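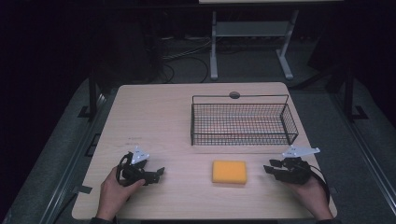 Race weekends had become too long for families with school-age drivers, Trolero Racing told the series after the August round, and a shorter schedule would bring some of them back.

PLADEN (January 16, 2024) - The Truswood Kart Series will run its 2024 season on a new weekend format, with all official practice, qualifying and racing held over two days. The change applies to every round and every class. Registration is open now through the series office and at the front desk of Truswood Kart Park.

Under the old schedule, teams were expected to be on site a day early for open practice and technical inspection. Attendance at that session was not required, but drivers who skipped it started the weekend with less track time than those who came. The early day has been dropped from the calendar, and the track will be closed to series competitors on the day before each event.

Practice will now take up the first morning. Each class will get 4 sessions, with new tires allowed from the third session on. Qualifying follows after lunch, and the first set of heat races closes out the day. The second day opens with a short warm-up, followed by the remaining heats and the finals. Award presentations will be held on the grid as soon as each final clears inspection, so that teams with a long drive do not have to wait for the last class to finish.

The series had 129 drivers enter at least one race in 2023. Entries were strongest in the cadet and junior classes and weakest in the senior classes, where several drivers cited time away from work as the reason they did not run the full schedule. The series office collected comments from teams at the last two rounds and by email over the winter. Trolero Racing was one of several teams that asked for a shorter weekend. Others asked for more practice time, and the extra morning session was added to the plan as a result.

"We looked at where the hours were going," the series office said. "A lot of the time was spent waiting. We can run the same number of races in fewer days if the grids form on time and the gaps between groups are shorter."

To make that work, several procedures will change. Karts must be in the pre-grid area when the group ahead takes the green flag. The gate closes when that group receives the checkered flag, and a kart that arrives after the gate has closed will start its session from pit lane. There will be no repairs on the pre-grid other than tire pressure and chain adjustment. Drivers' meetings will be split, with cadet and junior drivers meeting first and seniors meeting while the first practice group is on track.

Technical inspection will move to a self-declared form. Each entrant will fill out and sign a form covering the chassis, engine, seat, brakes, bodywork and safety gear, and will hand it in at registration. Karts will then be checked at random through the weekend. The top finishers in each final will still go through full inspection, and engine seals will be checked at the scale after qualifying.

Engine rules carry over from last season without change. The tire rule has been adjusted in the junior class only, where drivers may now register 2 sets of slicks per event. One of those sets must be used for qualifying and all races. Rain tires remain open in number but must be of the approved compound. A full copy of the rule book, with changes marked, is available from the series office.

Truswood Kart Park has also completed work at the track. The inside curb at the hairpin has been lowered and the runoff on the exit has been filled and graded. The paddock entrance has been widened so that trailers can come in while others are leaving, and the scale has been moved under the roof next to the inspection bay. Power hookups are available in the upper paddock and may be reserved at the time of entry. Teams that want to pit together should send in one request for the group.

Pugh Kart Supply returns as parts supplier to the series and will have a trailer at every round. The trailer will carry tires, chains, sprockets, brake parts, axles and fuel filters. Orders placed before the entry deadline can be picked up at the trailer during registration. Pugh will also support the new rookie award, which goes to the highest-placed driver in each class who has not run a full season before.

The entry fee is $100 per class for drivers who register before the deadline for each round. Late entries will be accepted at a higher rate if space in the class allows. The fee covers transponder rental, practice and all races. Tires, fuel and pit passes are sold separately. Drivers who sign up for the full season will keep the same kart number for the year, and numbers used in 2023 will be held for returning drivers until the end of this month.

Season points will be counted from the heats as well as the finals. Each driver may drop one event from the final total, though a disqualification may not be used as the dropped result. The complete points table is printed in the back of the rule book.

About the Truswood Kart Series

The Truswood Kart Series is a regional sprint karting series based at Truswood Kart Park in Pladen. It offers classes for cadet, junior, senior and masters drivers.

Media contact

Truswood Kart Series, Press Office, Truswood Kart Park, Pladen. Requests for media passes must be received before the entry deadline of the round in question. Photographers working trackside must wear a vest, available at registration.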